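Week 6 handout: Domestic tasks – where are we up to?
Unit notes prepared by Martim Calado. Revised 10/05/2020

Read before the tutorial. Bring your marked-up copy of the Lodley task sheet.

1. Where we left off

Last week covered machines that do one chore in one way. A robot vacuum, a dishwasher and a lawn mower on a boundary wire all work because somebody has narrowed the job first. The floor is cleared, the plates are stacked, the wire is pegged down. The person still does the tidying.

This week is about the tidying. Picking things up off the floor and putting them where they belong sounds like the easy end of housework. For a machine it is close to the hard end.

2. What "put the shoes away" asks for

Break the instruction down and you get at least these steps:

Find everything on the floor that counts as footwear.
Decide which items make a pair.
Choose a grasp for each item and pick it up.
Carry it without dropping it or hitting the walls.
Choose a place for it and set it down so it stays there.
Check that the floor is clear.

Factories avoid most of this list. At a packing line the part arrives the same way up each time, in the same spot, under the same lights. Where it doesn't, the line stops and a person fixes it.

3. Results from the Stodwood trials

The Stodwood set has 3135 simulated tidying runs in home layouts, done in April with the Lesus planner. Of these, 2726 ended with the robot holding at least one correct item. Only 754 ended with every item put away.

Keep the two figures apart when you write your report. The first is mostly about seeing and grasping. The second needs all the steps to go right, one after the other, and small error rates add up quickly over a long task.

Aled Bowen's notes on the failed runs list these as common:

Soft uppers folding when gripped from the side.
Thongs and sandals lying on edge, so the planner had no flat face to work from.
Glass and mirror-like doors giving false depth readings. Some runs tried to reach for a reflection.
A single shoe with no partner in sight. The planner kept searching until the time limit of 30 minutes.

The last one is a question of rules as much as hardware. A person puts the odd shoe away and gets on with the day. The planner had been told to work in pairs.

4. Simulation and real homes

Yeoman, the simulator used for the trials, lets us repeat the same hallway with the shoes moved a little each time. It handles rigid objects well. Laces, cloth and worn rubber are weaker – treat any grasping result on soft items with care.

5. For the tutorial

Work in pairs with the layout on the last page. Write a plan for clearing the floor using the steps in section 2. State which item you would pick up first and where each one goes. Mark the step you think is most likely to fail. One page is enough, handwritten is fine.

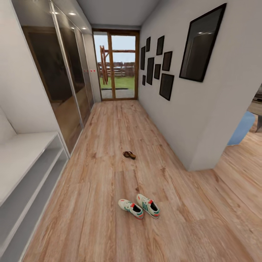
Figure 1. Hallway layout for the tutorial: one sandal and a pair of sneakers on the floor, open shelves at left.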